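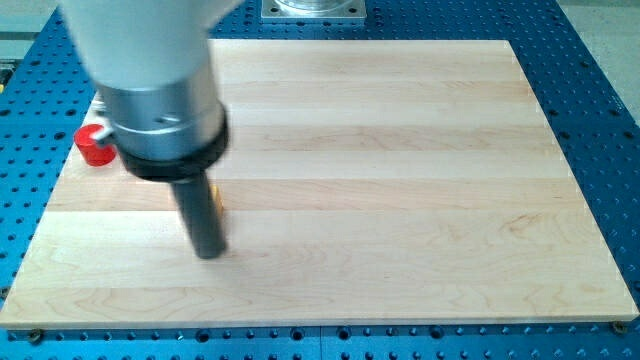

Figure 3. Robot arm with a black rod-shaped tool above a wooden board.

3.2 Lettering and enamel on the Zastberg tram shelters

The shelters on the Zastberg line were ordered in two batches from the Farina foundry. Shelters of the first batch carry the stop name on a curved enamel panel fixed to the front beam. In the second batch the panel is flat and set back behind the gutter, and the letters are narrower. Perron and Shen treat this change as a matter of taste. The foundry order books suggest that cost played a larger part, as a curved panel had to be fired twice and many were rejected at the second firing.

The drawings are signed by the office of Zunetti, but the hand is not the same throughout. The leaf brackets and the column bases are drawn in ink at full size. The letters appear only in pencil, with no spacing marked, and were probably left to the enamel shop. This would explain the uneven gap after the capital Z, found on every first-batch panel still in place and absent from the drawings.

Of the green paint now on the ironwork, little can be said with confidence. Kaplan took samples from the brackets at two stops and found a dark red layer directly on the primer, with a cream layer over it. No green was present below the fourth coat. The glass canopies were not sampled. Their ribs were replaced when the line was widened, and the new ribs follow the old profile only on the street side.

The survey record gives each shelter a separate entry for frame, glass and panel, so that later repairs can be kept apart from original work. Entries for panels now in private hands rely on photographs supplied by the owners and are marked as unverified. The terminal shelter, which differs in plan from all the others, is discussed in Section 3.3.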